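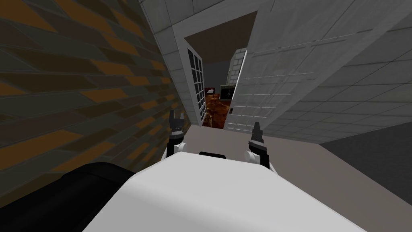
Manipulation Laboratory, Shared Notebook
October 21, 2020
Entry: comparison of two-finger grippers in simulation, Dravport and Doltilby models

Purpose. To decide which of the two gripper models will be carried forward to the house tasks, and to record the controller settings under which the decision was made. The previous entry compared the models on a bench with no robot body attached. The present work repeats the comparison with the full two-arm body loaded in the house scene, with the view taken from the head camera.

Configuration. Both wrists carry the same gripper model in any given run. Mixed pairs were considered and set aside, as the controller currently reads one set of finger limits and applies it to both sides. The physics step rate and the contact settings were left at the values used on the bench. The random seed for the first batch is 3689 and should be reused by anyone repeating the work.

The start pose is the standard one: both arms raised in front of the torso, wrists up, fingers open and empty, the two grippers held roughly parallel. The doorway to the second room lies between them in the head view. This pose was kept for both models so that the first camera image of every run could be compared directly.

Head camera. The tilt of the head was not zeroed before the first batch. The house therefore appears at an angle, with the tile lines of the white wall running diagonally. This has no effect on the joint data. It does affect the fixed crop used by the door detector, which assumes level door edges. The first batch was kept for gripper timing and excluded from all detection figures. The head is to be leveled by script at load time from now on, and the script is to print the tilt value to the log.

A second point on the camera concerns the robot's own body. The white torso fills most of the lower width of the view, and a black rounded part that looks like shoulder casing comes into the lower left corner. The self-mask supplied with the Figueiredo controller covers the torso but leaves out this corner. On several runs the detector reported an obstacle there at very short range. The mask has been extended by hand for the present camera position. A proper mask should be generated from the body model, so that it follows the head when the head moves.

Procedure. Each run consisted of a close command, a hold, an open command, and a return to the start pose. No object was placed between the fingers in the first part. In the second part a test block was spawned between the fingers before the close command. A total of 200 runs were completed for each model in each part. The command timeout was set to 3000 milliseconds. A run that reached the timeout was recorded as a failure even if the fingers finished closing afterward.

Results, first part (no object). Both models closed and opened without a timeout. The Dravport model was the quicker of the two. The Doltilby model was slower at the end of its travel, where its damping value is high, but it came to rest without bouncing. The Dravport fingers showed a small rebound at full close. The rebound is visible in the joint trace and is not apparent in the camera images. It was present on both the left and the right side, and it is therefore attributed to the model and not to the mounting.

Results, second part (test block). The Dravport model reached the timeout on 7 runs. In each of these the block had shifted toward the fingertips during the close, and the controller continued to ask for a position the fingers could not reach. The Doltilby model had no timeouts. Its grip was steadier during the hold, and the block turned less when the wrist was rotated. The block was released cleanly by both models on the open command.

Controller. The same position controller was used throughout. It was noted that the controller has no force limit on the close command, only a position target and a timeout. The Dravport result would probably improve if the close command were allowed to end on contact. This was not tested today, and the comparison as written should not be read as a judgment on the Dravport model under a different controller. The gain file was changed once between the bench work and the present entry; the older file remains in the project folder and must not be used with the full body, as it makes the wrists oscillate when both arms are raised.

Scene. The house scene is the one supplied by Prosoncombe. The near room has a smooth light floor and the far room a reddish-brown wooden one. The friction values assigned to the two floors should be checked before any task that requires the base to cross the threshold. The glass-paned door stands open in the default layout and its collision shape is a single flat panel. Arms extended to the left while passing through the doorway may touch it, and the approach path should be planned with this in mind. A small pale object lies on the far room floor near the door. It could not be matched to an entry in the object list. It should be identified in the scene file, and removed if it has no assigned mass, before floor pickup is attempted.

Decision. The Doltilby model will be used for the house tasks. The Dravport model will be kept in the configuration folder and tested again when a contact-ended close command is available.

Open items
Level the head at load time and repeat the first batch with the same seed.
Generate the self-mask from the body model and retire the hand-edited version.
Add a force or contact condition to the close command.
Allow separate finger limits for the left and right sides.
Check floor friction on both sides of the threshold.
Identify the object near the door.

Data. Joint traces and head camera images for all runs are stored under the date of this entry, with one folder for each model. The excluded detection results from the first batch are kept in the same place and are marked as excluded in the index.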